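The packing hall at Dovton starts its first shift at six, and for most of the site's history that meant fourteen people standing at benches, filling mixed grocery orders by hand. Since the spring, part of that work has gone to robot arms. The headcount in the hall is unchanged, but the jobs are different.

Gill, the wholesaler that owns the site, put in 3 arms under a programme it calls Cirneo. Each arm has a two-fingered gripper and a small camera at the wrist. It picks single items from a bench and places them for packing. The rate is lower than that of an experienced packer. Gill's case for the change rests on hours: the arms take the long, repetitive runs, and staff take the orders that need judgement.

Sunee Sukprasert packed by hand before moving to the new post of cell operator. She now sets up the benches, teaches the arms new items and clears stoppages. Teaching an item means guiding the gripper through the pick, usually 20 times, with the object in a different position for each one.

"Round things and shiny things take longest," she says. "A bottle on its side can roll if one finger touches first. You learn to open wide and come down square."

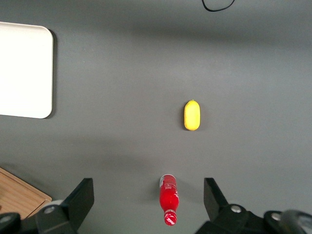
The operators' grade carries a pay supplement, which was agreed in July after three months of talks. Mélanie Bergeron, who represented the packers, wanted it backdated to the first day of training. Gill agreed to backdate half. She also secured a rule that stoppages caused by the equipment do not count against an operator's daily figures.

Physical strain was the other point of discussion. Packers used to report sore wrists and shoulders towards the end of a shift. Bergeron says those complaints have dropped, but that eye strain and stiff necks have been raised in their place. Operators watch a screen for long periods, and the first monitors were fixed too low. Adjustable mounts have been ordered. Until they are fitted, operators change places every two hours.

Colton Landry, the shift engineer, keeps the fault log. Most entries concern grip force. Too little and the item slips during the lift; too much and thin plastic is dented. His team now stores a separate force limit for each item, checked whenever a supplier changes its packaging.

Training places remain the main complaint. Only 10 packers have completed the course, and the next intake depends on a decision about the sister site at Dovby. Normand Penner, who has packed at Dovton for most of his working life, has not applied. He prefers the hand benches, where fragile and awkward orders are still made up, and Gill has told him in writing that they will stay open until the programme is next reviewed.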